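Premton Shire asks cafes to take their cups back, please
Mar 14, 2026

Premton's cafe owners have agreed on something, and a press release seemed the least we could do to mark the occasion.

From the start of May, 58 cafes, bakeries and canteens between Eltdale and Gralau will join Bring It Back, a shared mug scheme run by the Ngcobo Foundation. Customers pay a $3 deposit, walk off with a sturdy ceramic mug and return it to any cafe on the list, including the one whose coffee they secretly prefer.

The foundation has bought 3000 mugs for the launch. They are a greenish colour that the supplier calls "eucalypt mist" and everyone at the foundation calls grey.

"We tested eleven shades and argued about all of them," said program manager Jocelyn Baluyot. "In the end we chose the one that hides tea stains. I'd like to say there was a grander vision."

The scheme follows a trial in Eltdale last year, when 342 mugs were put into circulation on the main street. By the end of it, 121 had not come home. Several were later found at the bowls club, where they had been organised neatly on a shelf and were being used for pencils. The club has since joined the scheme and has been very gracious about it.

Hendrik Du Plessis, who owns Du Plessis & Daughter in Gralau, was not an early supporter. "I told them people would pinch the mugs," he said. "People did pinch the mugs. But they paid three dollars each for the privilege, so I've calmed down."

His daughter and business partner, Lungile Du Plessis, signed the cafe up while he was on holiday.

Takeaway cups will still be available at every cafe taking part. There is no ban, no surcharge and no lecture at the counter. Staff have been asked to say "Mug or cup?" in a neutral tone, and a short training session was held on the neutral tone.

Mugs can be handed back dirty. The foundation asks only that they be handed back empty, a request it did not expect to need in writing until the trial. Washing will be done at each cafe, with spare mugs moved between towns twice a week in a van driven by Lindiwe Jacobs. She has asked us to mention that the van does not sell coffee, however much it smells like it.

Cafes wanting to join after the launch can do so at any time. The joining kit includes a crate of mugs, a window sticker and a laminated sheet of answers to common questions, the most common being whether the mugs can go in the microwave. They can.

Media contact: Thandeka Mtshali, Ngcobo Foundation, Premton. Interviews can be arranged on weekday mornings, preferably after the first coffee.

ENDS

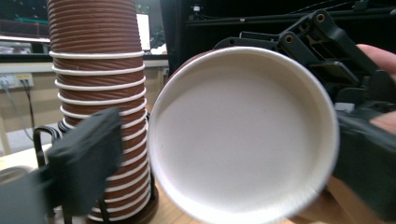

Paper cups stacked in a black wire holder. Takeaway cups remain on offer under Bring It Back.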